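Stories > Short fiction > The Black Cloth

Print this page | E-mail this page

The Black Cloth

1.

Vlasta had the letter in her coat pocket, folded small. Twelve lines from Wunatport. Everything to be out by 4th August, signed, and then a squiggle that might have been anyone.

She went up the stairs two at a time. Room 164. Key stuck, then didn't.

"You're late," said Despina.

"Bus."

"There's always a bus."

Packing since morning, Despina. Hair tied up in a tea towel, sleeves shoved past the elbow. Her mother's plates had gone already, and the lamp, and the awful clock. Sebastian had carried them down without a word and without once looking at either sister. That was Sebastian. Married in for years and still behaved like a man delivering something.

"What's left?"

"The table. The cloth. One box."

The cloth was the funeral one. Black, heavy, smelling of cupboard. Their mother had put it out for their father, then for Uncle Segundo, then simply left it on becuase it didn't show the tea. Vlasta ran her hand along it. Pale wall behind, grey or green, they had never agreed which. Green, obviously.

"Grey," said Despina, who always knew.

A brown cardboard box, no lid, nothing much for depth. Good for letters. Good for gloves. Not good for a whole woman's life, but what was.
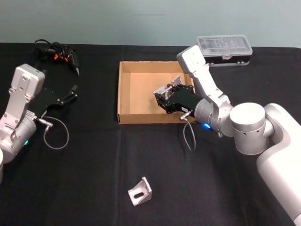 2.

"So what goes in it?"

Vlasta didn't answer. Downstairs a van door, Sebastian swearing softly at the lamp.

There was the ring. Neither of them had said ring all week. They had said plates, they had said curtains, they'd said who wants the good scissors. Vlasta had it in her other pocket, had had it since the hospital, since a nurse tipped it into her palm in a paper cup like a tablet. She'd meant to say. Then there was the service, and then it was too late to say it normaly.

Her fingers found it now. Warm from the pocket.

"Vlasta."

"What."

"I know you've got it."

Horn in the street. Two goes.

"Since when?"

"Since you stopped putting your hand in that pocket."

She took it out. Put it in the box, on the flat bottom, where it looked like nothing. A washer. Despina leaned over and looked at it a long while.

"It's ugly," she said.

"It's horrible."

"She hated it. She told me she hated it."

"She told me she loved it!"

The horn again, longer. Despina took one end of the cloth, Vlasta took the other.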